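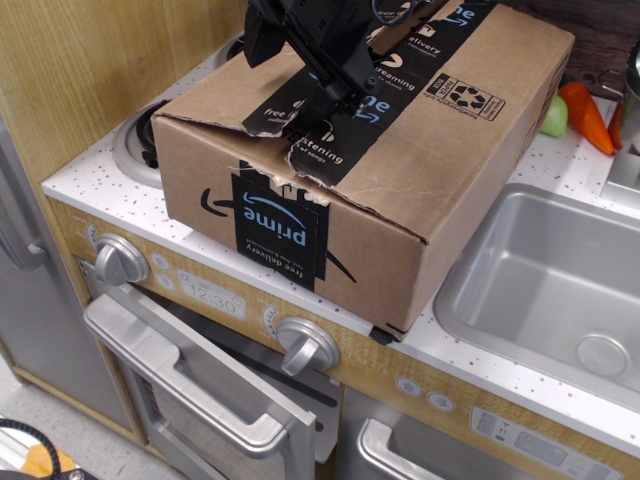

Smart Clothing and What Buyers Are Told: Project Report
Nindmont College, Consumer Technology

1. Background
Smart clothing is clothing with a sensor sewn or clipped into it. The sensor usually sends readings to a phone, and the phone usually sends them on to the company that made the garment. Our project looked at how much a buyer is told about this, and when. Most of these items are bought online, so the buyer cannot pick up the packet in a store and read the back. When the item comes, the outside of the parcel is about other things. The tape on an Amazon box, for example, has printing about Prime, with words such as "delivery," "streaming" and "free" on it. Anything about data has to be on the product page, inside the packet or in the app.

2. What we tested
We bought 2 garments with the project money. The first was the Kerkard posture shirt, a fitted undershirt with a sensor between the shoulder blades that buzzes when the wearer slumps. The second was a pair of Dendell running socks, which measure how the foot lands and show a map of the route afterward. We chose them because both need an app and both were under our price limit. We wanted a sports bra with a heart rate sensor as well, but it was out of stock in every size until January.

3. Method
Each garment was set up on a new phone account with no other apps installed. We wrote down every screen where the app asked for something. We also read the product page, the paper leaflet and the privacy policy, and marked each place where location, body measurements or sharing came up.

After that we ran a short survey in the lobby of the Adeyemi Building. We got 31 answers. People were shown the two product pages on a tablet and asked what they thought the garment would record. They were not told the answer until the end.
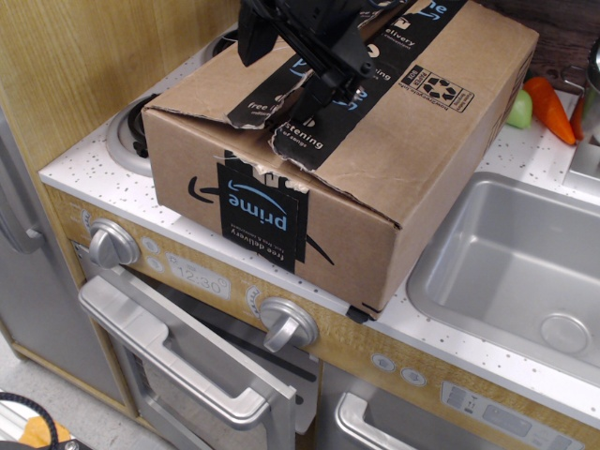 4. Results
The shirt asked for height, weight and age before it would do anything. It did not ask for location at first. It asked on the second day, when we opened the weekly chart, and the chart still worked after we said no. The leaflet covered washing and charging — it had nothing on data at all.

The socks asked for location on the first screen. We expected this, as the route map needs it. What we did not expect was that the default setting was "always," so the app could read location with the socks in a drawer. It could be changed, but the setting was 2 menus down.

In the survey, most people guessed that the socks would record where they went. Very few guessed that the shirt might ask. Several people said they would wear either one for sports but would not want a partner or parent to be able to see the readings. Both apps have a "family view" that allows this, and in both it is off until the owner turns it on.

5. Problems
Our sample was small and nearly all students. One sock sensor stopped charging in the second week and we had to wait for a replacement, so the sock results cover fewer days. We also did not check what was sent over the network, only what the apps said they sent.

6. Recommendations
Product pages should have a data label of no more than 200 words, placed next to the size chart, which buyers already look for. The label should name each type of reading and say whether the garment works without it. Location should start at "only while using." We would like the next group to repeat the test with children's clothing, where the person wearing the sensor did not choose it.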